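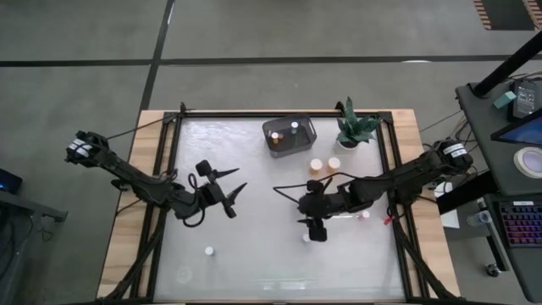 Grostora small basket, gray

I bought two of these in June to stop small bottles from wandering all over the bathroom shelf. The plastic is gray and lets some light through, so you can tell from the side how full a bottle is. The rim has a mesh-like pattern that collects dust. An old toothbrush gets it out.

Two small bottles stand up fine in it with space left over. Taller ones lean. I tried a 500 ml shampoo and the whole thing tipped when I pulled it forward, so keep it to travel sizes and pill bottles.

No handles, which I missed on the higher shelf. The bottom is smooth and slides easily on a painted surface -- I stuck felt dots under mine.

Naledi Visser has had hers by the kitchen sink in Rarnham for 9 months and says the color hasn't changed. One of mine has a scratch along the base from the first week.

Four stars. I would buy it again in a deeper size if Grostora made one.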